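Wastitine Relief Fund

The Wastitine Relief Fund is a small charitable organization based in the town of Esden. It raises money through community events and sends the proceeds to village schools and clinics in the Wastitine valley. The fund has no paid staff. It is best known locally for the Esden Lantern Supper, an evening of food, music and short talks held every November.

History

The fund grew out of a collection taken up at the Esden public library after flooding in the lower valley damaged the school at Workneh. Najwa Haddad, a retired nurse who had worked in the district as a young woman, wrote to former colleagues and neighbors asking for blankets, exercise books and small sums of money. The response was larger than the library could store, and the goods were moved to a vacant shop on Mill Street.

Haddad and Fares Ghanem, a schoolteacher, then drew up a short constitution for a permanent body. It stated that all money raised from the public would be spent in the valley and that the costs of running the fund would be met separately by its members. This rule remains in force. Membership dues cover postage, insurance and the rental of halls.
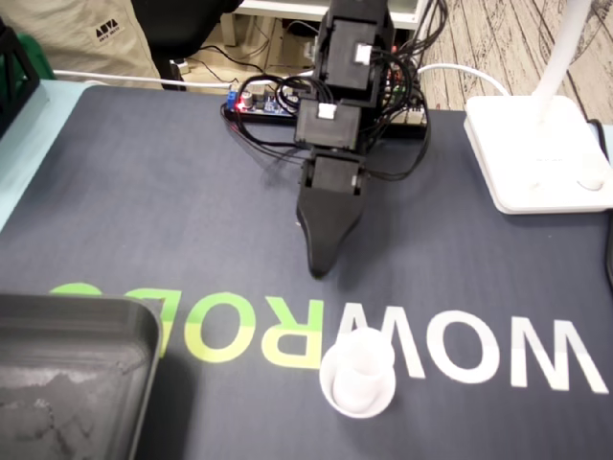
In its early period the fund shipped goods directly. The practice was gradually given up as freight charges rose, and money has since been transferred to a partner association in Workneh, which buys supplies from local merchants. Clothing is no longer accepted. Books are taken only by prior arrangement.

Organization

The fund is governed by a board of trustees elected at the annual general meeting. The chair serves for 2 years and may be reelected once. Ghanem succeeded Haddad as chair and was followed by Joelle Fakhoury, under whom the accounts were first published in full. Haddad holds the title of honorary president and continues to attend meetings, though without a vote.

Grants are considered twice a year. Applications are made by schools and clinics through the partner association, whose secretary, Zaid Nasrallah, forwards them with a written recommendation. The trustees may approve a request, reduce it or return it for further detail. Emergency requests can be approved by the chair and one other trustee between meetings, and must be reported at the next one.

Fundraising

The Lantern Supper is the main source of income. It was first held in a church hall with 50 guests and later moved to the Esden Assembly Rooms, where attendance has reached almost 400. Tickets include a meal prepared by members and their families. The program normally consists of a talk about the valley, a musical performance and an auction of donated items. Paper lanterns made by pupils of the town's elementary schools are hung in the main hall and sold at the end of the evening.

Smaller events take place throughout the year. These include a spring plant sale, a sponsored walk along the Hilevex canal path and a secondhand book stall at the summer fair. The walk was started by Melaniia Pylypenko, a member of the town's running club, and follows a level route suitable for strollers and wheelchairs. A shorter course is marked out for young children.

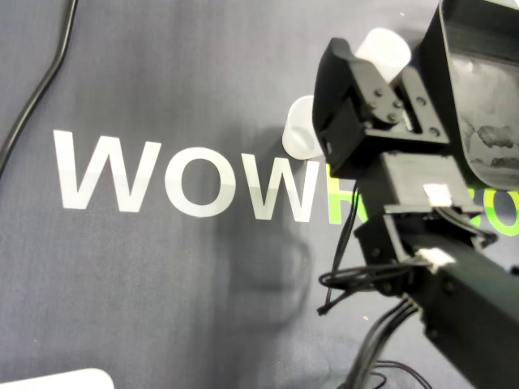 Projects

The first major project was the repair of the Workneh school, including a new roof and raised floors in the classrooms nearest the river. The fund later paid for a covered well at the clinic and for desks and benches at 4 schools in the upper valley.

Since then, most grants have been modest and recurring. They pay for textbooks, examination fees and the travel costs of visiting nurses. A separate scholarship account, opened with a bequest from a former member, supports students from the valley who are training as teachers. Recipients are chosen by the partner association – the trustees in Esden take no part in the selection.

Publications

The fund issues a newsletter to members in spring and fall. It carries letters from the schools, a summary of grants and notices of forthcoming events. An illustrated history of the fund, compiled by Fakhoury from minutes and correspondence, was issued on January 9, 2019. Copies are held in the local history section of the Esden public library, together with the fund's early account books.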